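Section 3: Setting Up Your Kuster Kitchen Scale

Welcome to the part of the guide where your scale finally comes out of its box. We know it is tempting to skip ahead and start weighing flour, and plenty of us at Sastness did just that with our first one, but a slow and careful set-up will save you a lot of puzzled looks at the display later on. Put the kettle on, clear a bit of counter, and let's go through it together.

3.1 Choosing a spot

Your scale likes a hard, level surface. A sturdy table or a kitchen counter is perfect. Cutting boards, placemats and folded dish towels all have a little give in them, and that give shows up in the reading as numbers that drift up and down while you wait for them to settle.

Note: Keep the scale well away from open windows, fans and heating vents while you use it. It is sensitive enough to feel a steady draft across the platform.

3.2 Putting in the batteries

1. Turn the scale over and lay it on something soft so the platform doesn't get scratched.
2. Slide the battery door toward the cord notch until it clicks, then lift it off.
3. Put in the two AAA batteries from the small bag, matching the plus and minus signs.
4. Close the door and turn the scale right side up.
5. Press ON once. The display shows a row of dashes and then a zero.

Caution: Please don't mix old and new batteries, and take them both out if you are putting the scale away for the season. A leaking battery is hard on the contacts and is not covered by your warranty.

3.3 Checking the reading

A 500 gram check weight is packed in the gray foam tray – do look under the flap, as it sits rather deep and has gone out with the trash in more than one household.

1. Switch the scale on with nothing on the platform.
2. Hold the CAL button until the display blinks.
3. Set the check weight gently in the middle and take your hand away.
4. Wait for the beep, then lift the weight off.

If the display says "Err" instead, switch off, wait a moment and begin again from step 1. Nine times out of ten the counter was bumped partway through.

3.4 Weighing with a bowl

Most of your weighing will be done with a bowl on the platform, and you are welcome to use any bowl you already own, provided it leaves the display uncovered. A wide rim can hang out over the numbers, so with larger bowls it helps to turn the scale and read it from the side. 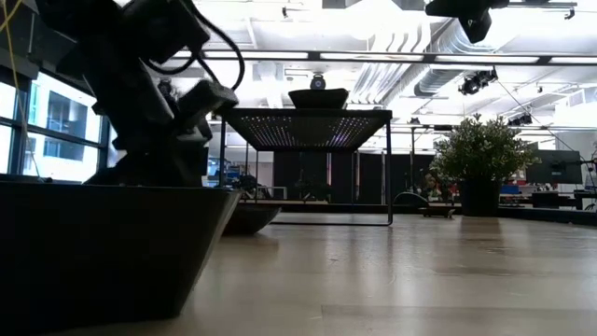 Figure 6. A large black bowl with a much smaller one behind it.

1. Place your empty bowl on the platform and wait for the number to hold still.
2. Press TARE. The display goes back to zero.
3. Add your first ingredient, pouring slowly toward the end.
4. Press TARE again before each new ingredient, for as many as the recipe calls for.

When you lift the bowl away you will see a number with a minus sign in front. Don't be alarmed! It is only the weight of everything you have just taken off, and one more press of TARE clears it.

Note: The scale switches itself off after 60 seconds without a change in weight. If you are a leisurely sort of cook, press and hold ON until a small clock appears, and it will stay awake until you switch it off yourself.

3.5 If you get stuck

The troubleshooting table on page 29 covers every message the display can show. If your question isn't there, write to Gleice Pimentel at our Zestanbridge service desk with the serial number from the underside of the scale – she keeps the spare battery doors and check weights too, and can put one in the mail to you.

Guide text revised October 5, 2025. Continue to Section 4, Cleaning and Storage.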